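チケット：布の把持不良（卓上片付けタスク）
状態：対応中
起票：Rochelle Quinlan
担当：Eyvindur Bundgaard
起票日：2020年5月22日
対象：Toft アーム、把持計画モジュール Nosero

現象
卓上の布を拾って畳み位置へ運ぶ工程で、把持が安定しない。100回の試行のうち、指が布を二重につかんだまま持ち上げる例が多く、残りでも途中で滑り落ちることがある。剛体の把持では同じ設定で問題は出ていない。

再現手順
1. 布を丸めた状態で白い天板に置く。
2. Nosero を既定値で起動し、手首カメラの画像から把持点を求める。
3. 指を閉じ、300 mm 持ち上げて停止する。

確認済みの事項
指の開閉量、原点、手首カメラの外部パラメータは正常。ログ上、把持点の候補は折り目の稜線に集中している。閉じ始めの高さは天板から4 mm で、布の厚みが変わっても補正されない。

コメント（Bundgaard）
把持点の選択よりも、接触後の判定に原因があると見ている。モーター電流のしきい値は硬い物を前提に決めた値で、布では指が閉じきるまで超えない。そのため、つかめた場合と空振りの場合がログで区別できない。

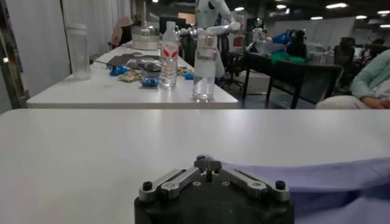 しきい値を下げると空振りは検出できるが、今度は天板に触れただけで把持成功と判定される。電流と指の開度を組み合わせた判定に変更し、閉じる速度も半分にした。判定までの待ち時間は200 ms とする。

コメント（Quinlan）
変更版で再試行。空振りの検出は改善した。二重把持は残る。持ち上げ後に布の輪郭を見て、広がりが足りなければ置き直す処理を追加してほしい。1枚あたりの所要時間が延びるのは承知している。

コメント（Bundgaard）
置き直し処理は Dosden ブランチに入れた。ただし、輪郭だけでは角が内側に折れ込んだ状態を見分けられない。角の検出は別チケットとする。

客先 Atosum への回答案
ボトルや箱のように形の変わらない物の移動は、現行版で評価に進める。布を拾って所定の場所に置くまでは条件付きで可。畳む作業は対象外とし、家庭での無人運用も今回の評価範囲に含めない。人が布を一度広げて置く手順であれば再検討できる。

残作業
・色の異なる布でのしきい値確認（Bundgaard）
・回答案の文面確認（Quinlan）
・角検出の別チケット起票、本件へのリンク追加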